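小路边的木栅栏防腐翻新，商家说“一次涂刷管九年”，这种话能信吗？

分类：家居与庭院 > 户外木作
发布于 02/05/2024

发帖人：灰板条

先说情况。我家后院挨着一条窄的公共小路，院子跟小路之间是一道竖板的木栅栏，房子买来的时候就有，前任房主说不清是什么木头，也说不清有没有做过处理。板子早就发灰了，有几块用指甲能掐出印子，大部分敲起来还算结实。我今年想把它弄一弄，不想整排拆掉换新，一来贵，二来我不觉得新的就一定比旧的耐用，现在木材市场上卖的所谓防腐木是什么水平，大家心里都有数。

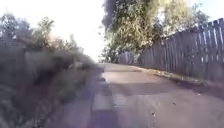
问了两家。第一家叫 Stakness，上门看了不到一刻钟，报价2621，包括打磨、刷一种叫 Allura 的渗透型木油两遍，口头承诺“九年不用管”。我问九年是写进合同还是随口说说，对方说合同里写的是“正常使用条件下”。我又问什么叫正常使用条件，他说就是不泡水。我家栅栏在户外，下雨算不算泡水？他没接话。

第二家是网上找的，叫 Anozie，不上门，让我发了几张照片过去，回复说建议先喷一遍“木材活化剂”，再刷他们自己的漆，一小桶128，至于要几桶，客服前后给了我两个数。活化剂是什么成分，问了三次，得到的回答分别是“植物提取”“进口配方”和“技术部门下班了”。

我自己查了不少资料，越查越糊涂。有人说发灰的木头必须磨到见新，不然刷什么都白搭；有人说发灰只是表面一层，洗一洗就行。有人推荐油，有人推荐漆，各说各的好，细看一半是卖东西的。所以想问问真正自己弄过的人：

一是渗透油到底能撑多久，我说的是日晒雨淋的那一面，不要跟我说屋檐底下的。二是发灰的旧木板到底要不要打磨，还是用清洗剂刷洗就够。三是贴地那一截板头已经发黑，这个刷油还有没有意义。四是朝小路那一面挨着公共区域，杂草一茬一茬地长，需不需要先跟谁打招呼才能施工。

不接受“私信我有优惠”，谢谢。

灌木丛外 的回复：

自己刷过两回栅栏，也替亲戚返过一回工，按你的顺序说。

九年，我不信。任何人在没摸过你家木头含水率之前就报一个年数，这个数都是从宣传单上抄的。渗透油在全日照的竖面上，我自己的经验是第二年夏天开始就不怎么挂水珠了，第三年就得补一遍。背阴面好一些，但背阴面容易长绿苔，各有各的麻烦。油的好处在于它不起皮，补的时候洗干净直接上，不用铲。漆（我指成膜的那种）头两年好看，一旦有一个地方裂了，水从裂缝进去出不来，里面烂得比没刷还快，返工要把旧膜全铲掉，那才是真要命的活。你让他们报价的时候，可以顺便问一句“第二次维护多少钱”，问完你就知道该选哪个了。

打磨的问题。发灰是表层的木质素被晒坏了，剩一层松散的纤维，油刷在这层纤维上，过一阵会跟着纤维一起掉。所以这一层是要去掉的，但去掉不等于整面上砂光机。我的办法是用含草酸的木材清洗剂，硬毛刷顺着纹理刷，清水冲透，然后晾。磨只磨起毛刺的地方，用八十目左右的砂纸手工带一下，太细反而不吃油。高压水枪我不推荐，太多人拿它把软的那部分木头冲出一道道沟，还觉得冲得很干净。草酸要戴手套和护目镜，旁边的植物先用水浇湿，冲完再浇一遍。 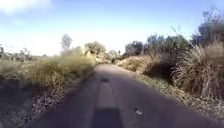

晾多久是大家最容易偷懒的一步。包装上写二十四小时，你不要信，那是实验室里的二十四小时。竖板还好，横档背面和板子重叠的地方干得很慢。买个针式含水率仪，便宜的就够用，扎进去读数高于20就继续等。我返工的那次就是冲完第二天就刷，表面摸着是干的，油全浮在外面发黏，粘了一层柳絮和小虫，最后拿松节油一块一块擦下来的。

发黑的板头，先拿螺丝刀扎。扎不进去，只是变色，那就洗，晾，然后端面多刷几遍，端面吃油比正面厉害得多。一扎就陷进去的，刷什么都没有意义，把烂的那截锯掉，底下补一条横着的踢脚板，以后烂也是烂踢脚板，换起来几分钟的事。注意新板底边离土留出两指宽，不要为了好看贴着地。立柱也要扎一遍，贴地那一圈最要紧，立柱要是软了，面板刷得再漂亮也是给一阵大风准备的。

外侧施工要不要打招呼，这个各地不一样，我不敢乱说。你先弄清楚栅栏的产权线在哪里，有的地方栅栏外皮就是边界，有的是往外还有一小条归你。草肯定要先清，板子根部压着一堆草，常年闷着，你刷完一年又是黑的。至于清草的范围，超出自己那条线的部分，问一下管路的部门再动手，别用除草剂图省事。

你提到的“木材活化剂”我没听过，木头砍下来就是死的，活化什么。

半桶清漆 的回复：

Allura 我用过！刷平台的，颜色挺好看，味道也不大，两年了我觉得还行吧，就是有几块颜色深浅不太一样，可能我没搅匀。我觉得楼上说得太吓人了，栅栏又不是家具，没必要搞什么含水率，我都是挑个晴天早上洗，下午就刷。

你要是图省事其实可以换成塑木的，我邻居换了，说终身不用管。

灰板条 补充：

谢谢灌木丛外，写得很细，我拿螺丝刀去扎了一圈。有两块板底下一扎就进去，其余的扎不动，立柱看着没事，但最里面那根被杂物挡着还没扎到。

也谢谢半桶清漆，不过“两年了还行”和“几块颜色深浅不一样”放在一起，我有点不知道该怎么理解。平台是平面，积水比竖板多，照理说应该坏得更快，所以你这个两年对我倒是有参考价值，能不能说一下现在泼水上去还挂不挂水珠？塑木终身不用管这个说法我也存疑，我见过晒几年后发白、中间往下塌的，卖的人说那叫自然老化，不在保修范围内。终身指的是谁的终身，也要问清楚。

又打电话问了 Stakness，请他们把“九年”两个字写进合同，对方说公司模板不能改。又问第二次维护什么价，说到时候按市场价。那我就当没有这个承诺来算账，2621刷一次，三年后再来一次，比我自己动手贵出一大截，而且他们报价里根本没有“晾干”这一步，说是上午洗下午刷。

磨到八十目 的回复：

同意一楼大部分，有两个地方不同意。

一个是草酸。草酸去灰去锈斑好用，对霉斑用处不大。先弄清楚板子上黑的是什么，滴一点稀释的家用漂白水，几分钟后颜色变浅的多半是霉，不变的多半是铁钉锈迹或者单宁。霉的话用氧系清洗剂（过碳酸钠那种），先用它，冲干净，再用草酸中和，顺序别反。也别把漂白水跟草酸混在一起，会出毒气，这个没得商量。漂白水只拿来测那一小点，测完冲掉，不要整面刷。

另一个是遍数。很多人觉得油刷得越多越好，商家也乐意你这么想。渗透油是吃多少刷多少，刷完一刻钟左右，表面还有亮的地方就拿布擦掉，不擦就会结一层黏膜。第二遍有没有必要看木头，旧木头干，一般吃得下，新木头有时候一遍就到头了。擦过油的布摊开晾干再扔，或者泡在水桶里，团成一团丢在角落会自己烧起来，这不是吓唬人。

产品方面，我现在用的是 Enby 的户外油，说不上多好，优点是成分表印在桶上，看得见里面有没有防霉剂和抗紫外线的颜料。透明无色的那款别买，没有颜料就挡不住紫外线，明年照样灰。哪家都一样，越透明越不经晒，卖的时候偏偏都拿透明款做样板，因为新刷上去最好看。

换个省钱的思路：如果木头结实、立柱没问题，发灰本身不影响强度。把那两块烂底的处理掉，端面封好，草清开让根部透气，正面不刷也能再站很多年。我自己后院的那一段就没刷，灰着也看惯了。要不要刷，看你在意的是颜色还是寿命，这两件事商家总是混着讲。

灰板条 补充：

漂白水测了三处，两处变浅，一处没变，没变的那处上面正好有颗钉子。

目前打算先清草、锯那两块板、封端面，洗一段试试看，读数降下来再决定要不要买油。Anozie 的客服昨天又来问我考虑得怎么样，说活动最后一天。上周也是最后一天。

最里面那根立柱等我把杂物搬开再扎，扎完回来更新。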